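3.2 Was sich am Sortiertisch verändert hat

Bei Padent werden Musterteile seit Jahren von Hand vorsortiert, und ich gebe gern zu, dass ich diese Arbeit vor unserer Studie ziemlich unterschätzt habe! Kylie Hinds und ich haben 51 Schichten am Tisch mitprotokolliert, erst ohne, dann mit Greifarm.

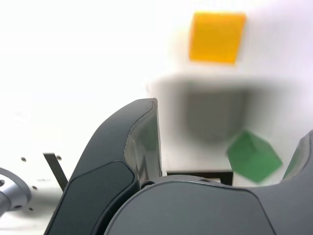 Zuletzt geändert: 23. September

Abbildung 2: Greifer über der weißen Arbeitsfläche, dahinter ein grüner und ein gelb-oranger Würfel.

Am meisten überrascht hat mich, wie viel vorher nebenbei geredet wurde. Beim Sortieren von Hand saßen sich immer zwei Leute gegenüber, und so ganz nebenher wurden Schichten getauscht und Neue angelernt. Jetzt steht eine Person am Tisch und schaut vor allem zu (Rawiri Trevaskis nannte das im Interview »Babysitten mit Not-Aus«). Die Handgelenke danken es, das sagten uns fast alle, aber müde ist man abends trotzdem, nur eben anders. Hsin-yi Kan fand das Zuschauen sogar anstrengender als das Sortieren selbst.

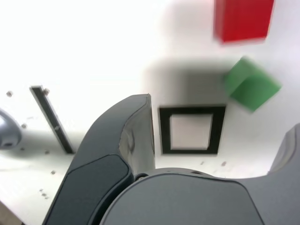
Dazu kommt die Frage, wer eigentlich eingreifen darf. Im ersten Monat durfte nur die Schichtleitung den Ablauf anhalten, und das gab ordentlich Ärger, bei 9 unserer Schichten steht dazu etwas im Protokoll. Inzwischen dürfen es alle, und die Stimmung ist seitdem spürbar besser. Ob das am neuen Recht liegt oder einfach an der Gewöhnung, können wir mit unseren Daten nicht trennen. Flynn Wihongi tippt auf die Gewöhnung, ich auf das Recht; die Interviews dazu werten wir in Abschnitt 3.3 aus.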